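Maintenance Records for Shared Water Systems: What to Keep and for How Long

Small shared wells tend to fail on paper before they fail in the ground. The pump at Multach ran without trouble for years, but when the pressure began to drop last July, the association could not say what depth the pump was set at, what model had gone in at the last replacement, or whether the check valve had ever been changed. The contractor had to pull the drop pipe to find out. Most of the bill was labor for a question that one line in a log would have settled.

This item covers the minimum record set for a system serving between 2 and 20 households. Larger systems usually have reporting duties of their own, and members at Wirnari should follow those first.

Well construction record

The driller's log is the base document. It gives total depth, casing diameter and material, the depth of the screen or open interval, the static water level on completion, and the yield at the time of testing. If the log is missing, ask the drilling firm and then the state or county office that takes well filings. Many older wells were never filed. In that case a contractor can sound the well and measure the casing, and those figures should be entered with the date and the method used. The method matters when two readings disagree.

Keep this record for the life of the well. Once the well is sealed, keep it with the sealing report.

Pump and pressure equipment

For each pump, enter the make, model, horsepower, voltage, number of stages if known, setting depth, drop pipe material and wire gauge. For the pressure tank, enter the total volume, the drawdown volume, and the air pre-charge. The pre-charge is normally set 2 psi below the cut-in pressure of the switch, with the tank drained. A system with a 40 psi cut-in therefore wants 38 in the tank. Write down the reading found as well as the reading left. A tank that needs air at every visit has a leaking valve or a failing bladder, and the pattern shows only if both numbers are there.

Amperage is worth logging at least once a year. A slow rise over several readings can point to worn bearings or sand in the pump end. A drop, with reduced flow, can point to a worn impeller or a broken shaft coupling. Single readings say little. Leave the measurement to someone qualified to work inside the control box.

Water levels

Static level should be measured after the pump has been off long enough for the well to recover. Early morning is usually best on shared systems — around 5 a.m. at Farquharson, before the first irrigation timer opens. Take the reading from the same point each time, preferably a mark filed into the top of the casing, and note how far that mark stands above ground. Half the odd readings sent in to this newsletter come from a changed reference point, often after the casing was extended or the ground regraded.

Pumping level is the second figure. Record it with the flow rate and the time since the pump started, or it cannot be compared with anything. Specific capacity, the flow divided by the drawdown, is the most useful number a small association can track. A steady fall in specific capacity with a stable static level suggests the screen is plugging. If both fall together, the aquifer itself is the more likely cause.

Meter readings

The main meter and the household meters should be read on the same day, within as short a period as practical. The difference is loss, plus meter error. Tornura found a gap of 874 gallons in one monthly comparison and traced most of it to a flushing hydrant that was not closing fully. Record the readings as they appear on the dial, and do the subtraction in a separate column. Do not correct a reading after the fact. Strike it through, write the new figure beside it, and initial the change.

Water quality

File the laboratory report itself, not only the result. The report shows the method, the detection limit, the sample location and the time of collection, and any of those may be needed to explain a later result. If the well has been shock chlorinated, enter the amount and strength of the chlorine, the contact time, and the date the system was flushed. A bacteria sample taken while chlorine remains in the lines is of no use.

Paper and format

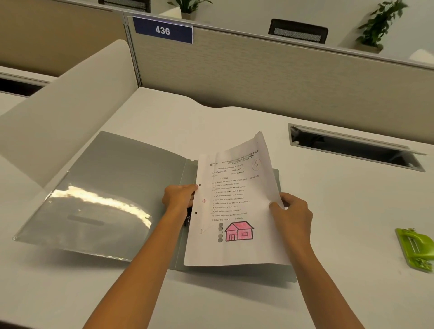

A water log has to survive a pump house and several keepers, and for most small systems a paper master copy with a scanned duplicate is still the most workable arrangement. Keep the master at someone's desk and carry a clipboard sheet to the well. Sheets punched with two holes and kept in a ring binder, like the school worksheet in the photo, can be taken out, copied and put back in order, where a bound notebook cannot. Use one section each for construction, equipment, levels, meters and quality, with the newest sheet on top. Write in pencil or waterproof ink. Thermal receipts fade and should be photocopied before filing.

Spreadsheets are convenient for charting levels and flow, but print the year's data and add it to the master every January. Name files with the year first so that they sort correctly. Avoid any format that depends on one member's personal account — Wirnari lost access to three seasons of readings this way when a member moved.

Retention

Keep construction, equipment and sealing records permanently. Water levels and specific capacity should also be permanent, as their value increases with the length of the series. Meter sheets can be discarded after ten years if annual totals have been carried forward. Laboratory reports should be kept for at least ten years, and longer if any result has ever exceeded a limit. Check state rules before discarding anything, as some require more.

Handing over

When the record keeper changes, both people should go through the master copy at the well and compare each entry in the equipment section with the data plates. Note any plate that is missing or unreadable. The new keeper should also take one static level reading with the old keeper present, using the marked point, and both should initial it.

Blank log sheets for levels, meters and equipment are available from the association office on request. The level sheet was revised in March and now has a column for reference point height. Older sheets can still be used if that height is written in the margin.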